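Steeped in the cold

Onville gets 14 weeks of hard frost in an ordinary winter, and for most of the last century the town drank its way through them with tea. The habit goes back to the Gauthier mill, which employed 3546 people at its peak and stopped the saws for tea twice a shift. The mill has been closed for decades. The tea has held on.

Much of it now comes from Sovier, a blending house in the old freight office on the river side of town. It sells 70 blends, though three of them make up most of the trade: a strong breakfast black, a smoky one the loggers favoured, and a rosehip and spruce tip blend called Olel.

Olel is the one visitors ask for. The spruce tips are picked in May, while they are still soft and bright, and dried on racks upstairs. Too much gives the cup a flavour like floor cleaner, so the blend is mostly rosehip.

Locals are less fussy. They take the breakfast black with milk, in a mug, and leave the bag in.

Keeping tea at home

Light and steam do the most harm, so keep leaf tea in a closed tin well away from the kettle. Bags are more forgiving, and a divided wooden caddy keeps the flavours apart. 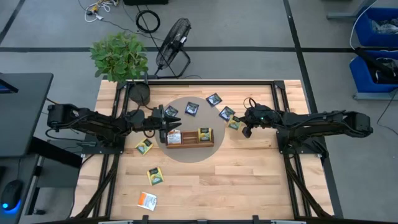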